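Search this site Search Go

Progress report to the Drutach fund, second period
February 26, 2025
Prepared by Rosemarie Diekmann

We've had a really good two months, and I'm glad to finally have numbers to share! As you'll remember, the grant pays for a side-by-side trial of two gripper types on food prep tasks: the Floleo parallel gripper and the softer-fingered Stelik. The Floleo half is nearly done. Out of 1,000 planned runs we have logged 987, and the last few should be finished this week.

The jam sandwich has become everybody's favorite test (mine too). It asks the arms to do two very different things at once, hold something crisp and flat on one side and a thin, slippery spoon handle on the other, and it shows up small differences in grip force that the block-stacking task never did. 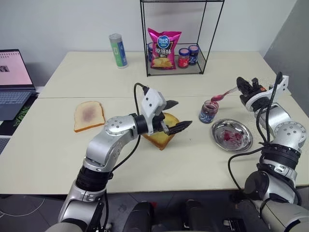
Floleo grippers on the sandwich task: toast in the left, jam spoon in the right.

Toast went better than we dared hope. Once Helmut Rathjen lowered the closing force and slowed the last part of the grasp, crushed slices dropped off sharply, and we kept those settings for every run after that. Spoons are harder. The handle can turn between the fingers when the bowl meets thick jam, and we had to restart 8 runs in one afternoon for exactly that. Helmut is trying thin rubber pads now, and the first tries look great.

The Stelik set is mounted on the spare pair of arms and has 492 runs behind it, all on the easier tasks. It starts on sandwiches in March. We're also moving both setups to the newer Sleiman controller so the timing logs match.

Spending is on plan. The one extra cost was a second set of fingertips, covered from the parts line.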